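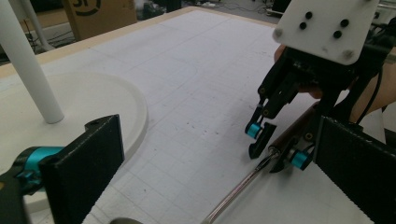 **Pat Lindqvist**, software reporter
June 28, 2019

Samov put out a new build of Vanach last night. Vanach is its toolkit for turning hand-held gripper recordings into something a robot arm can run. Release notes are long. Short version: the clock problem is fixed, the planner has been swapped, and the calibration step that everyone complains about is down to one command.

Eritz-based Samov has been promising this one since October. It was supposed to be a point release. It grew.

## Clocks first

The big item is timing. Vanach records from two grippers at a time plus a head view, and until now each stream kept its own clock. Drift was small at the start of a session and ugly by the end. Samov's own test notes list a worst case of 39 milliseconds between left and right hands. For picking up a block, who cares. For passing something from one hand to the other, or lowering a ladle onto a hook, the two hands end up disagreeing over where the thing is, and the policy trained on it learns the disagreement.

New build stamps everything against a single source on the recording machine and resamples on save. Old recordings can be run through a repair tool, `vanach-retime`, which looks for moments when both grippers stop moving and lines the streams up on those. Works better on long recordings than short ones. If there are no pauses it gives up and says so.

Samov ran the repair tool over 382 of its old tabletop recordings. It says 224 came back clean enough to train on without anyone looking at them again. The rest were flagged. Mostly short clips, plus a batch where the marker on one gripper was hidden from the head view for long stretches. The company has published the flag list but not the clips themselves, so outside groups will have to take its word on that for now.

## Markers and tracking

Tracking in Vanach leans on flat marker plates fixed on top of each gripper. The head view finds the dots, works out where the plate is, and the fingertip position comes from there. When a hand turns too far the plate goes out of sight and the track has a hole in it.

Before: the hole got filled with a straight line. Bad idea if the hand was going around something tall, because the line goes right through it. Several users had posted replays in which the arm clipped a pole the person had plainly steered around.

Now the gap is filled using the gripper's own wrist view and motion readings, and the filled part is marked as estimated in the saved file. You can drop it, keep it, or give it less weight in training. Default is keep, at half weight. That default may get changed; there's already an open thread on it, with most replies asking for drop.

Finger opening is now logged as its own channel too. It used to be packed in with the pose data and had to be pulled out by a seperate script.
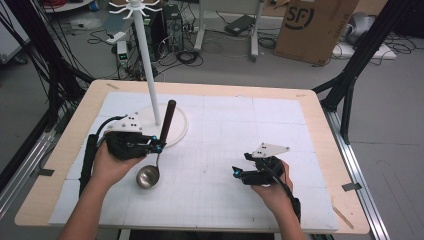

*Two hand-held grippers over a gridded board. The left one has a ladle by the handle; the right one is open.*

## Planner swap

The old planner is gone. In its place is Cervantes, which Samov had been shipping as an optional add-on. Cervantes takes the recorded path as a suggestion, checks it against the arm's joint limits, and bends it where the arm can't follow. The old one just refused.

What that means day to day: fewer recordings thrown out at replay. Human wrists do things that a six-joint arm won't, and a lot of perfectly good demonstrations died on a joint limit halfway in. Cervantes will take a slower or slightly wider route and keep the fingertips close to the recorded line. How close is a setting. Tight by default near contact, looser in open space.

Contact is guessed from finger opening and from how fast the hand is slowing down. It's a guess. Thin, see-through or shiny items are listed under known problems, and the notes say to mark contact by hand for glass and polished steel until the depth side gets better. There's a small editor for it. Scrub, tap, save. It crashed once on us when opening a file from the last version, fine after a restart.

Cervantes is also slower. Planning a full two-arm replay took 18 seconds on the test machine Samov lists in the notes, and the old planner was close to instant. The company says the plan is cached, so you pay once for each recording. Change the tool offset and you pay again.

## Calibration

One command, `vanach-cal`, replaces the old run of scripts. Hold each gripper still over the board, open and close the fingers, turn it over, done. It uses the printed grid on the work surface to set the table plane. Results are written to a plain text file that you can read and, if you have to, fix.

Worth knowing: it won't overwrite an old calibration without asking. The last version did, silently, and at least one group lost a week of sessions to a bad file written over a good one.

If the two grippers disagree on the table height the command stops and prints both numbers. No averaging. Good.

## What's still missing

- No live preview of filled gaps. You find out after the session.
- No force data. Samov says the file format has room for it and nothing more than that.
- Head view is still needed for two-hand work. Single-hand recordings can go without.
- Cable snags aren't detected. A tug on the wrist shows up as real motion and teh cleanup tools leave it in.
- Windows support is listed as "partial," which in our try meant the recorder runs and the editor doesn't.

The stale-marker bug is also still open. If a plate is out of view when recording starts, the tracker can hang on to the last spot it saw in the session before. Workaround is to start with both plates facing the head view. The recorder now shows a warning, small, bottom corner, easy to miss.

## Upgrading

Files from the last two versions open directly. Older ones need a convert pass, and the converter wants free disk space of twice the file size, so check before starting on a big folder. Configs are not carried over. Planner settings in particular have new names, and the old names are ignored without an error. Samov says an error message is coming in the next patch.

Models trained on old data still load. The company suggests retraining anything that uses both hands, on retimed recordings, and leaving single-hand models alone unless they were already acting up.

License is the same as before: free for schools and labs, paid for everybody else. Price for paid seats wasn't in the notes. We asked Samov and will add it here when there's a reply.

Download is on the Vanach project page now, with checksums. The docs site was still showing the old calibration steps when this was posted. Use the readme inside the package.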